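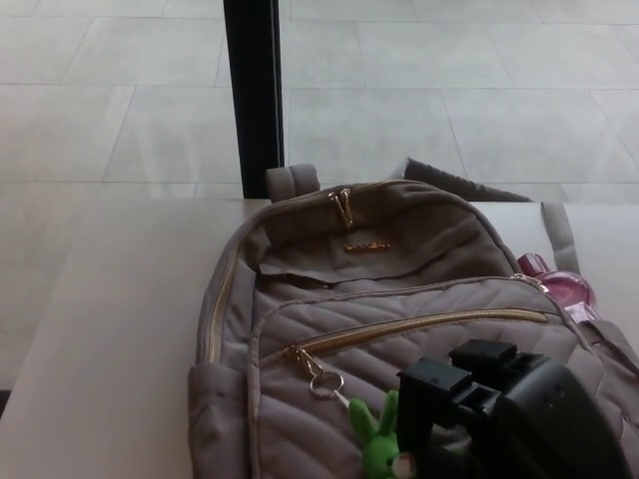
Spending the equipment money: where we've got to

Hello all, me again with the kit update. A few of you have been asking when the budget for the next lot of gear gets settled, and the answer is August, so if you want a say in it please get your thoughts to me before then. I'd much rather have a long grumpy email now than a short one once the order has gone in!

The big question is still fingers. The grippers we use on the bag work are fine at closing on something with a bit of body to it, a padded handle for instance, and a lot less happy with small dangly things like zip pulls. Sumathi Thomas has been saying this for months and I've finally come round to her view that we should buy better fingertips before we even talk about another arm. Arms are exciting and fingertips are dull (sorry, Sumathi), but a second station with the same old fingertips would just give us twice as many dropped zips.

So I went off and got prices. Cledance do a soft tip with a thin edge on it, sold in packs of 10, and Stukia do a harder one with a little notch that's meant to catch on loops and rings. I asked both for samples. Stukia sent theirs, along with a very nice cable tie. Cledance want us to pay for a trial pack, which I grumbled about and then agreed to, as the postage on the samples would have cost them nearly as much. What I'd like to do is put both sets through the same bag jobs for six weeks, keep a note of how long each pair lasts before it starts slipping, and then choose. The price per tip means very little until we know how often we'll be changing them.

Wear is the bit I got badly wrong in last year's sums. I budgeted for tips as if they were furniture. They're much more like brake pads, and gold zips with proper metal teeth are hard on them, as are key rings. This time there's a separate line for things that wear out, and it's bigger than you'd expect. Please don't let anyone raid it in the spring.

Now, the second station. I do still want it! Ashok Lodhi has drawn up a floor plan for the Heltville room and there is space for two tables with a decent gap to walk between, provided we shift the shelving. He's asked for plain pale tops again, and I'm with him on that, because we know how they behave under our lights and I don't fancy starting from scratch with a dark one. The tables are the cheap part. The arm, the stand, the spare cables, the computer and someone's time to set it all up are where the money goes, and my first go at the total left out the setup time altogether. Ashok spotted it in under a minute. I have put it back in and gone for a long walk.

I've had two quotes for the arm so far. Arai came in a bit higher but theirs includes a yearly service visit and a loan unit if ours goes back for repair. The other lot were cheaper on paper until I asked what happens if a wrist joint fails, and the reply took a fortnight and didn't mention a loan. You can probably guess which way I'm leaning, though I've promised to get a third quote before we sign anything, so if you know a supplier you've been pleased with, send me the name.

There's also the stuff we practise on, which never gets its own line and really should. Quilted backpacks, bottles, soft toys on key rings, all of it has been coming out of petty cash or out of people's cupboards at home. I'm asking for 50 items over the year: a good mix of soft bags, stiff bags, clear and coloured bottles, and plenty of fiddly little attachments. Soft bags matter most to my mind. They sag and fold differently every time you put them down, and a stack of neat boxes won't teach us much about that. Before you send me links, please check what the zip is made of and whether the bag has side pockets, and buy two of anything you really like, as the shops stop selling them the moment we get attached.

If the money comes in lower than we've asked for, my order would be: fingertips first, then the line for worn parts, then the practice items, and the second station waits until the new year. Sumathi agrees. Ashok would swap the last two and get the table in place early, even with no arm on it, so that the shelving gets moved while we have the van. He may have a point about the van.

The draft budget is in the shared folder under "kit", with a column for comments. Please write in that column and leave the numbers alone, as I've got formulas in there that I only half understand. I'm in the office most mornings until noon if you'd sooner talk it through, and I'll put the fingertip notes up alongside it as they come in.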